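Plasow Tops Medal Table at Gremel Open, Complains About Mats Anyway

GREMEL — The Plasow judo squad has won the team standings at the Gremel Open, finishing with seven gold medals and putting an end to Trerel's habit of taking the trophy home and keeping it in a cupboard. Trerel came second with five golds. The hosts won one, in the last final of the day, and celebrated as if it had been 40.

The tournament drew 440 judoka to the Sepp Arena, the largest entry it has ever had. Weigh-in opened at 6 a.m. on Tuesday, a time chosen by the organizers and defended by no one else. Entries closed at 703 matches on the draw sheet, spread over six mats, and the final bout ended shortly before the building's lights were due to switch themselves off. 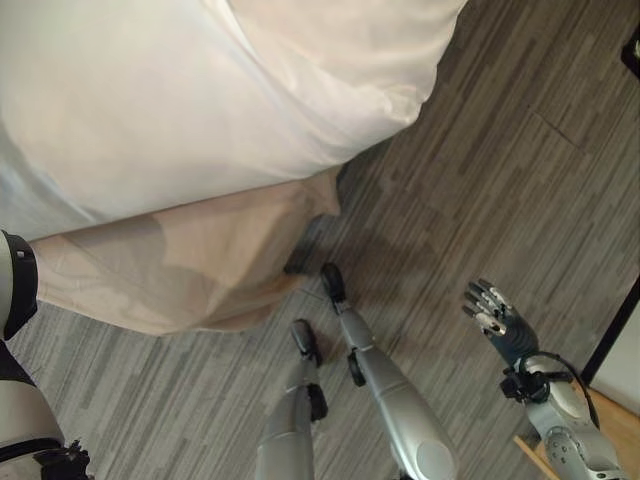
Plasow did its best work in the lighter weights, winning four of the five women's finals and losing the other on a third penalty that its coaches are still discussing. Athletes were lodged within walking distance of the arena, and after a day of being thrown onto competition mats, a white duvet and a striped gray carpet counted as luxury. The carpet was firmer than mat three, according to the Plasow delegation, which filed a note on the subject. The note has been received.

Trerel had the better of the heavyweights, including a men's final settled by ippon in 11 seconds. Spectators who had gone for coffee may watch it on the club's website, where it has been posted at normal speed and then, generously, at a quarter of it.

Attendance over the session reached 1,675, with 300 seats added behind mat six on the morning of the event. Those seats offered a fine view of the scoreboard's back.

Next year's Gremel Open will again be held at the Sepp Arena in September. Weigh-in will be at 6:30 a.m., following extensive feedback. Entry forms and full results are available from the Gremel Judo Club office.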